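20 Feb 2023
Bench notebook, cloth folding, handheld grippers
Written up by Melina, with Florian and Xiaoqing looking over my shoulder for parts of it

Well, I had hoped to open the week with a nice long run of folds and a cup of tea, and we got the tea at least. I'm putting the whole story down while I still remember the order of it, partly for Benedikt, who has been away and will want to know why the session count is so low, and partly for myself, so I don't chase the same ghost again in July.

The short version is that the left gripper drops out. Its jaw reading freezes at whatever value it had, the recorder carries on happily as if all is well, and a second or two later the reading jumps to where the jaws really are. There is no error on the screen and no beep. I only caught it because Xiaoqing was replaying the morning's takes and asked me, very politely, why I was folding a cloth with a hand that never closed.

We went back through everything recorded since the new cable went on. Out of 695 takes, 74 have at least one frozen stretch in the left jaw channel, and the right gripper has none at all. I'm a little ashamed that it got that far. The takes look perfectly good on video, so of course they sailed through the quick check, and the quick check is my own script (I've left a note in it now, in capital letters).

First guess was the software, as it always is with me. Florian rolled the Trilum logger back to the previous version and we did 50 folds with it, and the dropout came back on the ninth. So I owe Trilum an apology, having said some unkind things about it before lunch. Second guess was the port. We swapped left and right at the hub and the fault stayed with the left gripper, which ruled the hub out and cheered us all up a good deal.

After that I just folded, slowly, with Xiaoqing calling out whenever the trace went flat. It happened nearly every time I brought the two grippers together low down at the near hem, and hardly ever when I was working at the far side.
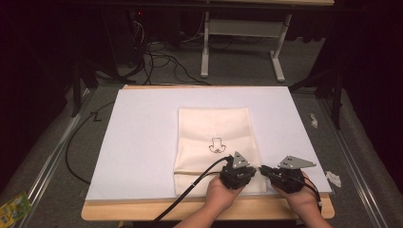
Both grippers at the bottom hem of the nose cloth, left cable crossing the board toward the front edge.

So my money is on the cable, or the place where it goes into the gripper body. The left one is the thick black one from Cudden, and it is a stiff old thing. It runs down over the front of the table, and when I pull my left hand in toward the right, the cable has to bend hard to follow. Florian held the gripper still on the bench and wiggled the cable with two fingers, and he could make the reading freeze more or less on request. Wiggling it farther down toward the computer did nothing. He hasn't opened the housing yet, so whether it's a cracked joint or a connector that isn't seated I can't say, and I'd like us not to write "broken solder" on the board until somebody has seen some.

There's a safety side to this too, and Verena was right to bring it up when she came by. These takes get replayed on the arms in the other room. If a frozen stretch says the jaws are open while the hand moves as though it has hold of something, the worst we get is a cloth left behind. Frozen closed is another matter: the arm travels off still gripping the cloth, and if it's a clamped one it will pull. Verena has taken all 74 takes out of the replay folder, and nothing recorded with the left gripper goes to the arms until this is fixed. Please don't copy from the old folder, even just to try something out.

What we're doing next:

Florian opens the left gripper tomorrow, with photos before he touches anything.
I'm adding a check to the recorder that stops the take if a jaw value is exactly identical for 325 ms while the gripper is moving. A live sensor always jitters a little, so a perfectly flat line is suspicious. It may complain too often, we'll see.
Xiaoqing is asking Molthorpe for a thinner, softer cable with a proper strain relief. Until it comes, the old one gets a slack loop taped at the wrist.

Benedikt, the hem folds will need doing again, I'm sorry to say. The far-side folds look usable but I haven't gone through them all yet.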